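In defense of the big, ugly, permanent table

I have been shopping for a kitchen table for four months, and I have opinions now. Too many, my husband says. But I want to get them down somewhere, so you get them.

My main complaint is that most tables sold today are made for people who don't plan to use them. They fold, they extend, they tuck under a counter, they have glass on top. I sat at one in a showroom last month, a Malgate model that cost 700 dollars, and when I leaned on it with both elbows (like a person eating soup) it wobbled. The salesman told me it was meant for "light dining." I have thought about that phrase every day. What is light dining? Who is doing it?

I grew up at a table you could have parked a truck on. My grandmother rolled dough on it, my uncle fixed radios on it, and we did homework at one end while somebody gutted fish at the other. It had burns and a long groove from a bread knife. It never once got a tablecloth except at a funeral. When people talk about a warm home they talk about candles and throw blankets, and I think of that groove.

My friend Loan Cao disagrees with me on all this and I should be fair to her. She lives in a studio, and her table is a shelf that flips down from the wall. She says a big table is just a place for mail to die. She has a point – I've seen what happens to mine by the end of a week, with the coupons and the school forms and a single glove. But I would still take the mess. A table with stuff on it is a table you have to walk past and deal with, and sooner or later you sit down and somebody sits down with you.

The other thing I've come around to is wood you can see. Streaks, knots, planks that don't match each other, all of it. For years I wanted everything white. Then I spent a weekend at a rental with a white kitchen and was so nervous about the coffee that I drank it standing over the sink! Grain forgives you. Put it in a room with some real color, a deep teal for instance, and it looks like it belongs there and you don't need to buy one more thing.

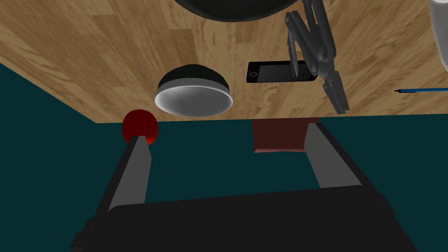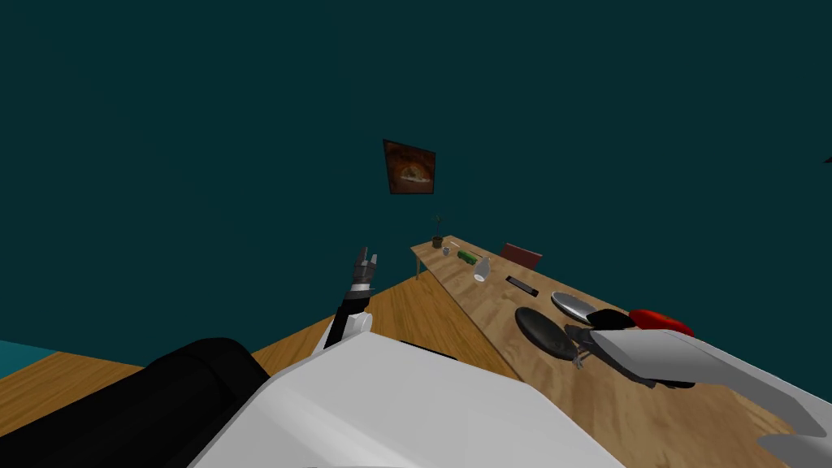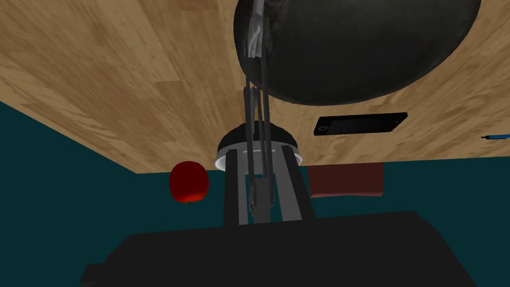

Streaky wood and plenty of teal, in all three.

What about the cost?

I know, I know. Solid wood is not cheap, and I'm not going to tell anyone how to spend their rent money. But look at used ones before you give up. Ville Heinonen, who lives upstairs from us and has moved more furniture than anybody I know, found his through a church sale for 124 dollars. Two of the legs were shorter than the others and he fixed that with a saw on a Saturday kind of whim and a lot of swearing. It seats eight if nobody minds knees. He has had it through 2 apartments and a divorce.

The new ones that claim to be made for small spaces really bother me on this score. The Pamotik I had in my last place lasted until the first Thanksgiving, when the middle leaf dropped under a turkey. We saved the turkey. I kept the leaf in a closet for years out of spite.

My husband's last argument is that a big table makes the kitchen hard to walk through, and he's right, it does. You have to turn sideways to get to the fridge. We did that at my grandmother's too, all of us, with hot pots in our hands, yelling "behind you" like a restaurant crew. I would like my kids to have to yell it.

So we're going to see one in November, at an old couple's farmhouse two hours out. It won't fit through our front door. Quang Thái next door has offered to help us take out the window.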